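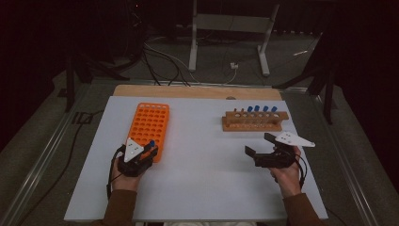

Compatible drum unit prints a gray band after swapping toner

I run the printing for a small teaching lab and we go through a lot of labels and handouts. The printer is a Calside 346, bought used, and until now it only ever had original toner in it. Last month I ordered a compatible black cartridge from Segura to save money, and while I was at it a compatible drum unit from the same store. Most of what we print is labels, so the text is small and it has to be clean. With the new parts in, every page has a light gray band down the left side, a little wider than my thumb. Text inside the band is readable but it looks dirty.

What I have done so far:

Took the toner out and rocked it side to side, then put it back.
Printed 50 blank pages hoping it would clear. It got a little lighter over the first few and then stayed the same.
Cleaned the glass strip with the stick that came in the printer's front door.
Reset the drum counter from the menu, as the leaflet said to.

The old drum is still here. It had a long scratch in it, so I don't really want to put it back, but I haven't thrown it out. The old toner is empty. The printer does not show any error. The toner level reads as full, and the drum page says 100 percent.

Is this the toner, the drum, or the printer? The store will take back one item without a fuss but they want to know which one is faulty, and I would like to give them a straight answer. Also, does it matter that the toner and drum came from a different maker than the printer? The listing said both parts fit the 346.

Posted by labelroom, 4 replies hidden 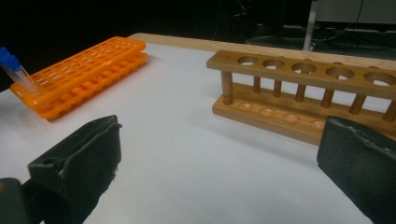

One more thing I forgot to put in. The band is there on copies as well as on prints from the computer, and it's in the same place on both. I tried plain paper and label sheets and there's no difference. The status page has it too. I can't tell if it's darker at the top of the page or if I'm just staring at it too much.

Posted by labelroom

tonerdust_k

It's the drum. Send it back.

I had the same thing on a 223 and a new drum fixed it. Compatible toner is fine, compatible drums are hit and miss. I buy the toner cheap and the drum original now and I've had no trouble since.

Posted at 9:40 in the morning

Marked helpful by 3 people

pagecount

It may well be the drum but you can find out for sure before you send anything back, and it takes ten minutes.

First, the band is on copies, computer prints and the status page. The status page is made inside the printer, so that rules out the computer, the driver and the scanner glass. What's left is toner cartridge, drum, corona wire, laser window or fuser.

Do the stop test. Send a page and open the front door when the paper is halfway through. Turn the printer off, pull the drum and toner out together and look at the paper. If the gray band is already on the part of the sheet that has passed the drum, the fuser is not to blame. Be careful with that sheet, the toner on it is loose and will smear on your sleeve.

Next, clean the corona wire. On the Calside drums there is a small tab on top, usually green or blue. Slide it all the way to the right and all the way back, ten times or so, and then make sure it ends up parked at the home mark. People forget this last part. If the tab is left out of its home spot it gives you a stripe down the page, and compatible drums often ship with the tab a little off its mark. The leaflets hardly ever mention it.

Print a page after that. If the band is gone, keep everything.

If it's still there, put the old drum back in with the new toner, only for one page. Yes, the scratch will show up as a thin line. You can ignore the line. You are looking for the wide gray band. If the band is gone with the old drum, the new drum is bad. If the band is still there with the old drum, it's the toner cartridge, most likely the doctor blade not sitting flat on that side and letting too much toner through. That happens with refilled shells when the blade has been reused.

Don't leave the drum out on a bench under bright lights while you do this. Put a sheet of paper over it or stick it in the bag it came in. A few minutes in room light is okay.

On your other point — the parts coming from a different maker is normal and the printer doesn't care as long as the chip is read. But check the part number on the drum itself and not only on the box. The 346 and the 214 take drums that look the same and will both click in. The 214 drum runs at a different charge and you get a gray background. Usually it's over the whole page and not only one side, but check anyway.

Also, you can stop printing blank pages. They use up the drum for nothing, and the page counter goes up on blank pages the same as on full ones.

Posted at 1:15 in the afternoon

Marked helpful by 11 people

urk_user

I don't have a Calside, mine is an Urkholm, but I order from the same store. They sent me a Cindia cartridge in a Segura box once and it was fine. When you write to them give the lot code from the silver sticker, it's on the end of the cartridge next to the gear. They asked me for that and a scan of a bad page before they sent the replacement. Keep the orange clips too, or whatever the shipping clips are on yours. Mine wouldn't take the return without them.

Posted at 4:30 in the afternoon

labelroom

Thanks. The tab on the new drum was not at the mark. It's blue and it was sitting a little way in from the left. I slid it back and forth and parked it, and the band is much fainter but I can still see it on the label sheets if I hold one up. The sticker on the drum does say 346. I'll do the old drum swap tomorrow and post what I get.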